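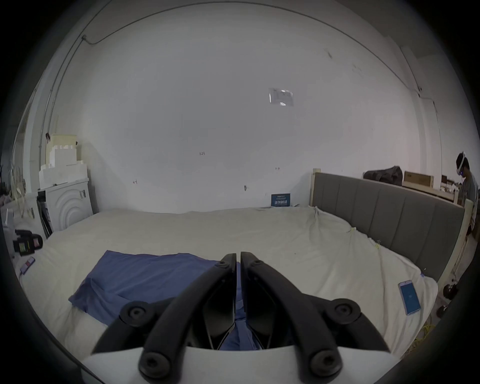

Preparing a bed for cloth-handling work

The Akwood household laboratory records people working with a hand-held gripper so that a robot arm can later learn the same movements. The advice below is drawn from the Gosden trial, in which 893 recordings of small cloths being picked up and folded on a bed were reviewed. Much of it concerns ordinary housekeeping.

Bedding

Choose a plain sheet that contrasts with the cloth. A blue cloth on an off-white sheet is easy to follow, even where the sheet is wrinkled. The trial did not require a smooth bed. Recordings made on creased sheets were kept, and the method trained on both kinds missed the edge of the cloth less often than the method trained on smooth sheets alone.

Loose threads should be picked off before a long session. Telephones and other small articles may stay on the bed, provided that they lie clear of the cloth and are not moved halfway through a recording.

Picking up

Bring the jaws down slowly over an edge or a raised fold. Close them fully before lifting. Pinching the sheet together with the cloth was the most common fault in the trial, and the recording should then be marked as a miss and kept. Lift by a hand's width, pause for 2 seconds, and lower.

Care of the gripper

Wipe the jaw pads with a dry cloth after every 300 grasps. Check the bolts on the fingers at the same time. A loose finger changes the width of the gap, and the Randstead group had to set aside 11 recordings for this reason.

Storing the cloths

Wash new cloths once before use, without softener. Store them unfolded, as sharp creases from a drawer remain visible for some time. Cloths for the Kramer comparison are kept separately and should be returned to their own shelf by Tuesday.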